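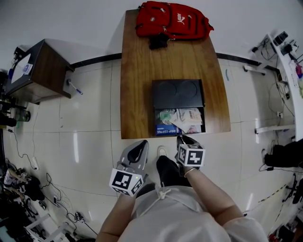

November 6, 2025

Coffee corner and long table, Bokstead room. Kobina asked for this to be written down so we stop having the same conversation each time the drip packets run out.

Started with the black lidded box. It had turned into a place for any paper that didn't have a home. Took everything out and sorted it on the table. Drip coffee packets in one pile, printed papers in another. Three of the papers were old Lendach order forms, which went in recycling. Nilmini wants the Bepari price sheet kept, so it went back in behind the coffee.

The lid hinge is stiff on one side. Didn't force it. A drop of oil next time someone has the can out.

Coffee stock: we bought a case of 200 packets from Jetley in the spring and a second case of 200 in late summer. Some 10 packets left outside the box, in the hall closet. Debashish will put in for another 200, same kind. Elsa would like a decaf option but the supplier only does decaf by the full case, so parked for now.

Small cabinet by the wall: wiped the top and both sides. The dark wood of the edging shows dust more than the brown panels do. Pens keep ending up on the floor there. Tried a shallow tray on top for an hour and took it away again, too much on that cabinet already. A cup with some weight to it might do better.

Floor: mopped from the back wall toward the door, plain warm water and a capful of the usual cleaner. The gray grout came up fine except for one line near the door, which needs a brush. The streaks on the glossy tile went after a second pass with clean water. Use less cleaner.

Cable along the left side of the floor still needs clips. Measured for them twice and lost the number twice. Shahnaz has the clips in her drawer, the flat kind that stick to baseboard. Check that they come off clean before doing the whole run.

Bags: table is fine during the day, hooks overnight. Hooks are up but one is loose, needs a longer screw.

Left to do: hinge, grout brush, clips, hook. Debashish has the order.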